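Home Docs Tutorials Hardware Downloads Contact

Recording two-handed demonstrations with clear plastic parts

Elvia Pacheco, Valdovinos documentation
Applies to the Toder hand-held gripper pair, recorder 4 and later

This tutorial covers recording demonstrations in which one hand-held gripper clamps a transparent plastic part by its edge while the second gripper works nearby. It assumes that both grippers have been calibrated and that you can already record and play back a task with opaque parts. If you cannot, do the block-sorting tutorial first.

Clear parts cause two problems. The wrist cameras see whatever is behind the part, plus reflections of the room and of the operator. The part's edge is often the only stable feature in view. Both problems can be reduced at recording time, and it is much cheaper to do it there than during training.

What you need

- Two Toder grippers with foam pads fitted
- The recorder, with at least 15 GB free
- A table with a plain surface
- The clear parts, wiped with a lint-free cloth
- An organizer tray or other fixed container, if the task uses one

Step 1. Set up the table

Put the tray down first and mark two of its corners on the table with tape. Small shifts in the tray between episodes are acceptable and even useful, but you want to be able to return to the starting position.

Turn off any spotlight aimed at the work area. Diffuse ceiling light is best. A single hard source produces a bright streak along every curved rim, and the streak moves when the gripper moves. You will not get rid of all highlights on a bent edge.

Step 2. Check the pads

Open each gripper fully and look at the inner faces. The foam should be flat and firmly attached. Light scuffing does not matter. Replace a pad if the foam has lifted at either end, as the part will rotate under load and the recorded jaw width will no longer match the real grasp.

Step 3. Set the camera exposure

Lock the exposure on both wrist cameras before the first episode. Automatic exposure reacts to reflections and will change the brightness of the whole image when the panel tilts. In the recorder, open Cameras, choose Manual, and enter 900. Raise the value if the darkest part of the background loses all detail. Use the same value for the full session.

Step 4. Rehearse the grasp

Hold the gripper so that the jaws approach the edge squarely, one pad on each side. Close slowly until both pads touch, then add a little pressure. Thin plastic flexes visibly when squeezed too hard, and a policy trained on those episodes will squeeze too hard as well.

Decide now which hand holds and which hand works, and keep to it. Mixed roles in one dataset need roughly twice the episodes.

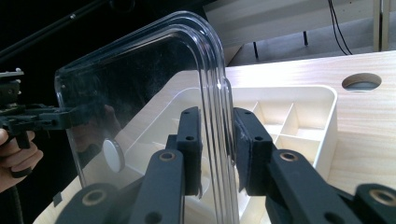
Clear panel clamped at its curved vertical edge, with the second gripper at far left and the compartment tray behind.

Check the live view from the holding gripper before you start. Both pads should be visible, and so should the edge between them. Reflections on the face of the panel are normal. If a reflection crosses the grasp point, rotate your body or the table until it moves away from the edge.

Step 5. Record

1. Put both grippers in the start pose and press Record.
2. Wait one second without moving.
3. Perform the task at half your natural speed.
4. Return to the start pose, wait one second, and press Stop.

Mark failed episodes as failed; do not delete them. Eliseo Ayala's set from the Savenholm line, recorded in November, has 194 accepted episodes and was enough for a first policy on a single part shape. Changing the part shape or the tray means recording more.

Step 6. Review

Play every tenth episode from the holding camera. Reject an episode if:

- the edge leaves the view for more than a moment
- the jaw width changes while the part should be held still
- the tracking status turns yellow at any point during the grasp

Yellow status is usually a tracking problem caused by large reflective surfaces close to the camera. Move the part farther from the lens during the approach, or add printed texture to the table outside the work area.

Known issue: on recorder 4, the jaw width plot is drawn one sample late. The stored data is correct.

Related tutorials

Calibrating a gripper pair
Block sorting with one hand
Replacing foam pads
Exporting episodes to Flurnside
Troubleshooting yellow tracking status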